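Chapter 2
When the Name Changes Between Two Records

Wing-yan Kwan and Kam-wah Shek 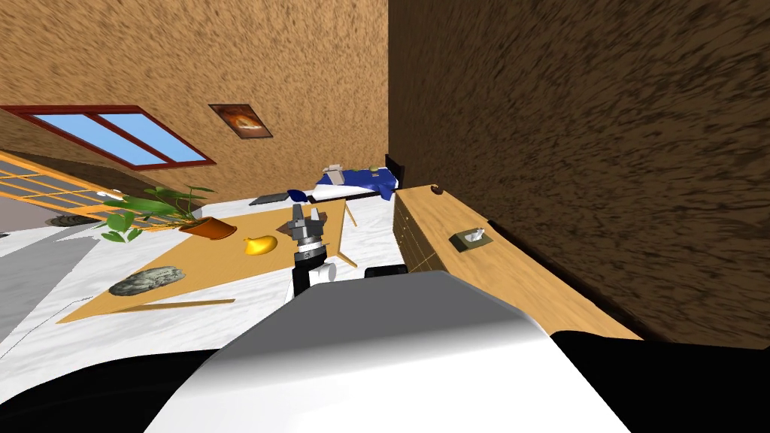
In the first chapter we learned how to read one record alone. Now we must put two records side by side and decide if they speak of the same person. This is the place where many beginners lose a whole branch of the family, and some of them do not find it again for years.

Let us start with a case. A man is written as Hinetti in the parish book where he was baptised. In the census of his new country, 16 years later, the clerk wrote Kan. At his marriage he signed with a cross, and the priest put down Hinetty. A reader who searches only for the first spelling will believe that he died young or went back home. In truth he lived two streets from the church and had 8 children, and every one of them is in the same register under the third spelling.

The clerk did not make an error in the way we use this word today. He wrote what he heard. For most of the time covered by this book, ordinary people had no fixed spelling, and many could not check what was written for them. A surname was a sound first. The fixed form came later, often with school and with military service.

We shall meet four kinds of change in this chapter:

Change by ear. The clerk hears a foreign sound and writes the nearest one he knows.
Change by hand. A later copyist reads a letter wrongly, for example an open a as a u.
Change by choice. The family takes a shorter or a more local name, as when Flellura becomes Fuller.
Change by law. A court or an office gives the new name, and there should be a paper for it.

The last kind is the easiest to prove and also the most rare. Please do not begin by looking for the paper. Beginners often write to an archive and ask for the name change document, and they wait until December for an answer which says that no such document exists.

A better way is to build a small table for each person, with the date, the place, the spelling, and the other people named in the record. The witnesses and godparents are very useful here - they change less often than the spelling does. If a neighbour called Ekitz stands as godfather in 1871 and again as witness in 1889, he ties the two records together more strongly than any likeness between the surnames.

Before you go on to section 2.1, take one family from your own research and write down every spelling you have met so far. Keep this list near you. You will need it for the first exercise.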